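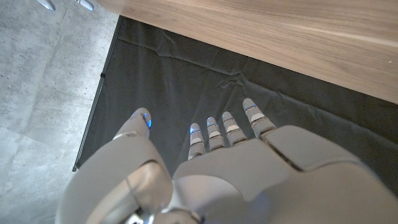
Home
Projects
Year Groups
Archive
Contact

What happened to the clubs at Moriarty?
Project report by Aoife Ó Briain and Luminița Surdu

We wanted to find out why a town of 900 people lost its hockey and netball clubs but kept its bowls club. Moriarty had 3,000 residents when the railway workshops were open. We read the club minute books and spoke to eight former players.

The hockey club folded first. It shared a ground with Fudell for two seasons, then the players signed for Fudell outright. Netball lasted longer – the court was beside the school, so girls went straight from class to training. When the school shut, the juniors went.

Bowls kept going because its members had retired in the town. The club still has its Tuesday game.

The Fudell minutes for the merger years are missing, so that part relies on memory, and two players disagreed on who asked first.

Related projects
Fudell's grandstand: who paid for it?
Umpires and travel money
Country swimming carnivals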